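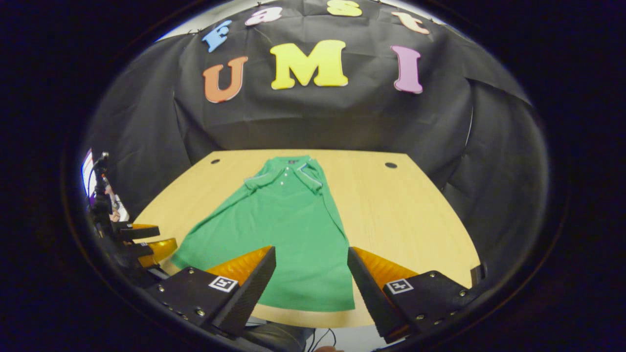 Figure 4. Polo shirt laid out on the table, collar at the far end.

4.3 Does the starting position matter?

The Murnley guidelines hold that a collared knit shirt must be laid out "true" before the first fold, meaning collar square to the table edge, both sleeves open and the body smoothed by hand. Mofokeng repeats the claim and adds that most untidy stacks can be traced to this stage. We are not convinced. Neither source reports how a true layout was judged, or by whom, and the shirts used to illustrate the earlier work look as though they had been pressed first.

Shirts in ordinary use don't lie like that. The green polo in Figure 4 has its left sleeve turned slightly inward near the top and mild wrinkling through the body. Under a strict reading of the guidelines it would be picked up and laid out again. Under a looser reading it would pass. When the same rule can send one shirt either way, we doubt that it is a rule.

Our household diary returned 2298 garment entries from 206 homes, of which 1345 were for collared tops. Respondents who said they always smoothed the body first also rated their stacks as neater. It is tempting to stop there, and Omoregie does. But people who take trouble over one step tend to take trouble over the others, and they may well be generous when marking their own cupboards. The diary can't separate these effects and we make no attempt to have it do so.

We use cookies to improve your reading experience. By continuing to browse you accept our cookie policy. Manage preferences | Accept all

The placket raises a smaller problem. Buttons make a ridge, and a fold taken close to them sits higher than one taken further out. The Zillport folding board is sold on the promise of an even stack, yet its printed instructions treat a buttoned polo and a plain T-shirt as the same garment. We'd want to see that tested on a decent run of shirts before recommending the board to anyone.

4.4 Surface and surroundings

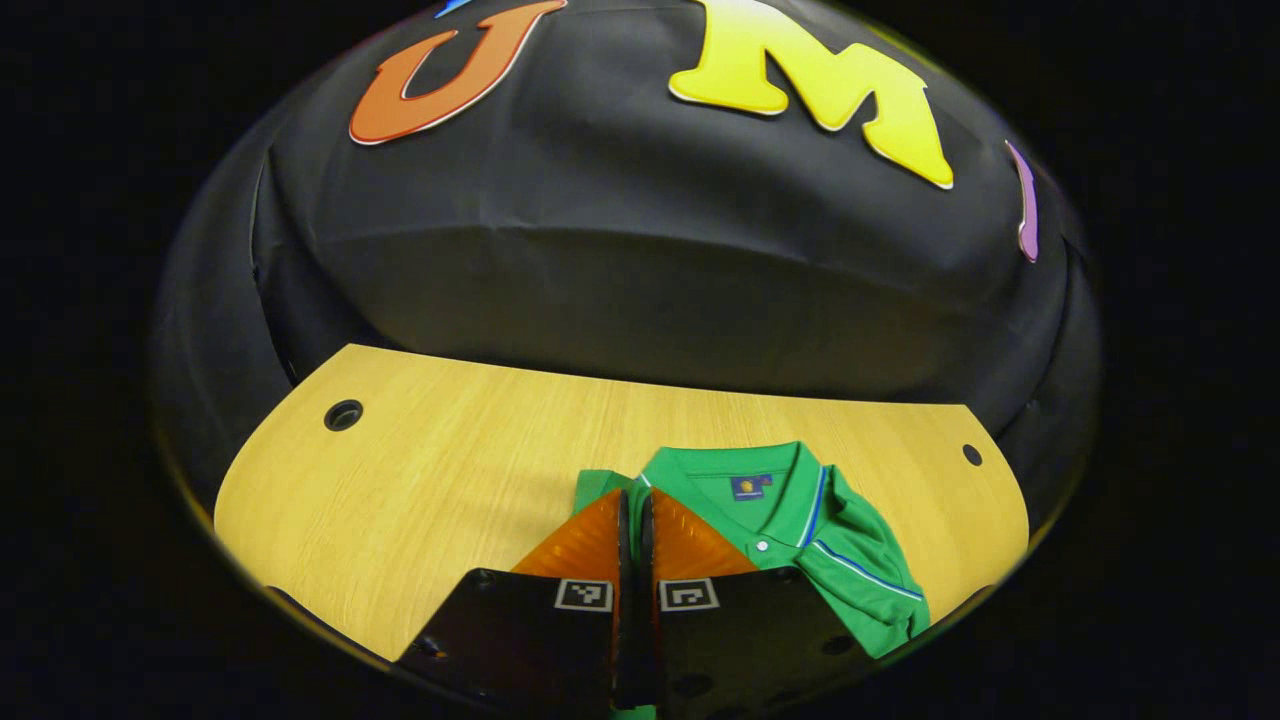
Photo: Osian Skyrme, Mallenow textile room

Much has also been made of the folding surface. Beds are said to be too soft and kitchen benches too narrow, and a firm table is preferred in every guide we consulted. The table at Mallenow is wooden and pale, with a black backdrop behind it carrying coloured letters. A light top gives good contrast with a green shirt. It would presumably do less for a cream one, a point the guides leave alone.

The backdrop is itself creased, with one long horizontal crease across the middle - a modest reminder that cloth hung up does not necessarily end up flat. Several diary respondents hang their polos for exactly that reason. Whether hanging beats a careless fold after a week in the wardrobe remains open, and we return to it in Section 5 with the December entries only, the earlier months having too many gaps to be of use.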